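厨房和备餐台自查清单(附我的碎碎念)

适用范围:Brornwood 这边的小备餐间,一张白桌子、一面墙、一个水槽角,再加走廊里的储物柜。

这份清单原来是 Griet Hermans 写的,干干净净一页纸,每条后面一个方框。我接手以后忍不住往里面加备注,越加越长,现在打出来要三页多。她看了说随我,只要方框还在就行。所以下面每一条都是“检查内容”加“结果”加我的啰嗦,赶时间的人只看前两样就好。

用法很简单:每个月走一遍,换季的时候(我一般放在十一月)连柜子最里面也要翻出来看。拿支铅笔,别用水笔,桌面是白的,滴上去我会心疼好几天。

一、桌面

1. 台面平整,没有裂口、鼓包
结果:合格
备注:用手掌整个抹一遍,比眼睛看可靠多了。我是从靠墙那边往外抹,抹到圆角的地方停一下,圆角底下也摸一摸,有没有翘边一摸就知道。

2. 台面划痕
结果:合格,留意
备注:靠中间偏右有一道很淡的细印子。究竟是划痕还是什么东西蹭上去的,我说不准,先记在这里,下个月对照着看。要是变长变深了就得改成“不合格”。白桌子就是这点麻烦,什么都藏不住,可我还是喜欢白的!脏了马上看得见,深色台面上油点子能待一个星期。

3. 桌沿和墙之间的缝
结果:合格
备注:拿一张硬卡片沿着缝刮一遍,看看带出来什么。上次带出来的是芝麻,再上次还是芝麻(我们明明很少用芝麻啊)。

4. 靠墙那一侧不放容易滚的东西
结果:合格
备注:削皮刀可以横着放在里面,刀头朝左,大家习惯了从那边拿。圆柱形的瓶瓶罐罐就得立着,横着放迟早滚下来。

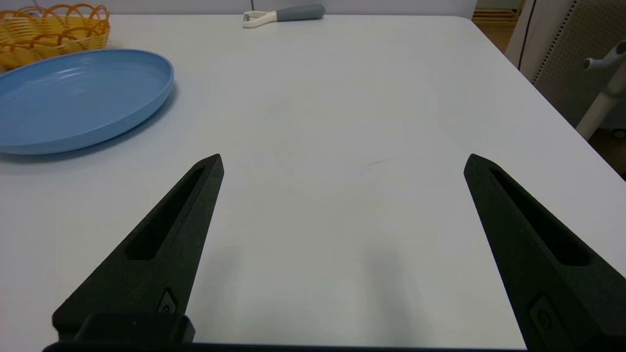

二、盘子和篮子

5. 盘子边沿无缺口、无裂纹
结果:合格
备注:浅蓝色那只塑料盘我挺宝贝的。塑料盘不像瓷盘那样一磕就缺口,可是它会发毛、会有刀痕,刀痕里最容易藏东西。检查的时候把盘子斜过来对着灯,看反光是不是顺的,反光断断续续的地方多半就有痕。别在盘子上直接切东西!这句话我已经写在柜门上了,字还挺大。

6. 盘底
结果:合格
备注:翻过来看,底圈一摸就知道有没有残留。洗碗的人最爱漏这一圈,我自己也漏过。

7. 编织篮有没有断条、毛刺
结果:合格
备注:黄色的编织篮,沿口是一圈一圈的花边,好看是真好看,积灰也是真积灰。顺着花边摸一圈,扎手的地方用小剪刀贴根剪掉,千万别扯,一扯就散一片。花边缝里的碎屑用干刷子往外刷,不要冲水。真要湿洗,就得找个通风的地方倒扣着晾,彻底干透再拿回来,不然会有一股闷味,放什么都跟着有味。

8. 篮子里不直接放没包装的食物
结果:合格
备注:要放面包可以,先垫一块干净的布。水果洗过擦干再放。这条有人嫌我管得宽,那就嫌吧,篮子缝里抠面包渣的人是我。

三、小工具

9. 削皮刀刀头牢固
结果:合格
备注:捏住白色的刀头轻轻晃,不该有松动。再看灰色手柄和刀头接的地方,那里爱卡土豆皮,干了以后硬得像水泥,得用旧牙刷加温水泡一会儿才刷得掉。刀刃钝了不要硬削,越钝越容易打滑,我左手食指上那道疤就是这么来的(胡萝卜,赶着开饭)。

10. 刷子
结果:合格
备注:深灰色刷毛的那把,看刷毛有没有倒、有没有掉。方法是用手指来回拨几下,再往白桌面上轻轻磕,掉毛了一眼就看得见。擦台面的刷子和洗锅的刷子必须分开,这一点我没得商量。刷完台面的刷子不要直接搁回盘子边上,毛上带着的碎屑又掉回去,等于白刷。

11. 刷子收纳
结果:待改进
备注:目前是谁用完谁随手放。我想在水槽角装个挂钩,毛朝下挂着,水能滴干净。挂钩已经看好了,Nekance 家的那种粘的,先试一个月,粘不住再说打孔的事。

四、罐头和包装食品

12. 罐头有无鼓盖、凹陷、锈迹
结果:合格
备注:鼓盖的一律扔,不闻、不尝、不可惜。凹在接缝上的也扔。罐身中间一个小浅坑倒还好,尽快吃掉就是了。带拉环的矮罐头要多看一眼拉环根部,那里是最薄的地方,拉环翘起来的先拿出来单独放。叠放的时候拉环别顶着上面那只的底。 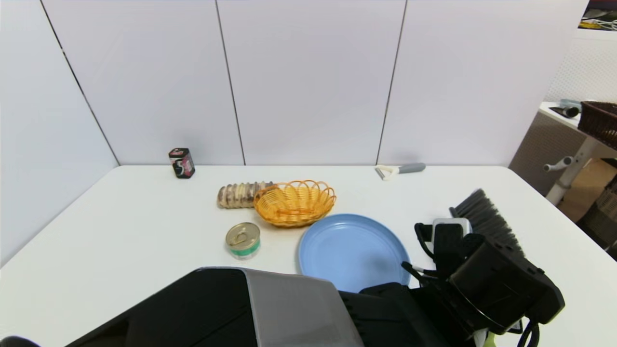 还有一件事我要念叨一下:开罐以后剩下的,请倒进有盖的盒子里再进冰箱,盒盖上写几点开的。整只开口罐头塞进冰箱,第二天谁也说不清是什么时候开的,最后只能倒掉,我看着肉疼。

13. 保质期
结果:合格
备注:先到期的放前面。我在表格里给每样东西编了号,沿用 Griet 以前那套,罐头类从 901 开始,干货从 1099 开始。为什么是 1099 而不是 1100,我问过她,她也想不起来了,反正柜子里的标签都贴好了,我可不想重贴。

14. 小方铁盒
结果:合格
备注:那只黑色的、正面印着粉白红图案的。铁盒检查三样:盖子合不合得严,盒角有没有锈,里面有没有受潮。铁盒外面擦的时候用拧干的布,印花的地方别用粗糙的那面蹭,我有一只旧盒子就是这么被我擦秃的。另外,盒子外面看不出里面装了什么的,一律贴小纸条!上次我把一勺粗盐当冰糖放进茶里,喝了一大口,到现在还记得那个表情(别人的表情,他们笑得可开心了)。

15. 面包、糕点类
结果:合格
备注:长条的面包要看底面,霉点往往从贴着桌子那面开始。切过的用夹子封口。摆样子用的仿真食品和真的分开放,最好不在同一层,小朋友来的时候真的会咬。

五、墙面和电

16. 墙板接缝
结果:合格
备注:墙是浅灰白的板子,竖着的接缝颜色深,细细的一条。拿微湿的布顺着缝从上往下擦,再换干布走一遍。重点看缝和桌面交会的那个角,水汽容易在那里待着。用指甲轻轻压一下板边,发软就要报修。

17. 插座和电线
结果:合格
备注:任何电线不得搭在水槽边,也不能垂到桌沿外面让人勾到。电水壶的功率标签写着 2000 瓦,所以我们规定一个接线板最多承受 2000 瓦,烧水的时候别的都拔掉。我知道麻烦,排队嘛,先烧水再热饭,不差那几分钟。接线板外壳摸着发烫,马上关掉,来找我。

六、地面和通道

18. 桌子周围走得过去
结果:合格
备注:端着热锅的人要能直着走到水槽,中间不用侧身。纸箱拆了就压平拿走,不要“先放一下”,一放就是一个季度。

19. 地上的水
结果:合格
备注:看见就擦,拖把在门后。鞋底带油的时候尤其要当心,水槽前面那块我自己滑过两回。

待办

挂钩:买一个,试贴。
桌面那道淡印子:下次复查,先用软布加一点小苏打擦擦看。
篮子垫布:旧的洗得太薄了,去 Dimitriou 那家布店剪块新的,要棉的,颜色随便(别太白)。
标签纸:快用完了,Skikport 那种不留胶的最好,再来两卷。
清单本身:Griet 建议我把备注另外放一页。我考虑一下。

填完的表夹在柜门里侧的夹子上,新的压在旧的上面。有不合格的项目,在方框旁边画个圈,写上你的名字,方便我回头来问你。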